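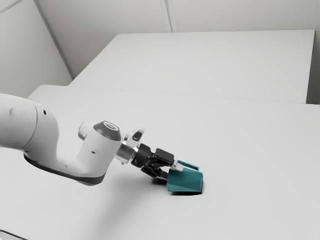 Grondano is our grasp planner for parts that have no obvious place to grab them, and we're really happy to finally have a page for it! Most planners we tried were great with boxes and bottles and then fell apart on anything with slanted faces. So we built the Plikine simulator around the awkward stuff: scoops, open bins, brackets, things with a thin lip. The teal part between the black fingers is one of those, all flat planes with a raised rim at the back, and the rim is where Grondano likes to go. It scores every thin edge it finds on the mesh, throws out the ones the wrist can't reach without hitting the table, and tries what's left in order.

The method came out of Yuzuki Tsuji's work on edge-first grasping. Her idea was to stop looking for the center of the part and look for the place where two jaws can close on the least material. Crescencio Ibarra wrote the reach check, and it's fast (almost 10 times faster than our old one, which still makes us grin).

What you get in the package:

Edge scorer, with the trained weights
Reach check for 6-axis arms with a parallel-jaw gripper
Plikine scene files, table and walls included
2 sample notebooks, one for planning and one for plotting failed grasps

Please look at the failed grasps! Montserrat Ponce spent weeks sorting them and they're the most interesting part of the whole release. Long curved rims still give us trouble, and so does any part light enough to tip when the first finger touches. We don't model soft materials at all yet. Iraís Aguirre is working on that with the Figueroa contact model, and we hope to have something to show in September.

Everything is computed from the mesh, so bring a clean one. Holes in the surface will be read as edges and you'll get some very strange suggestions. The Weroldale mesh cleaner handles most files, and the setup notes list the settings we use.

Filed under: Research Tools / Manipulation / Simulation
14 shares | 2 comments
We use cookies to remember your preferences. Accept | Manage settings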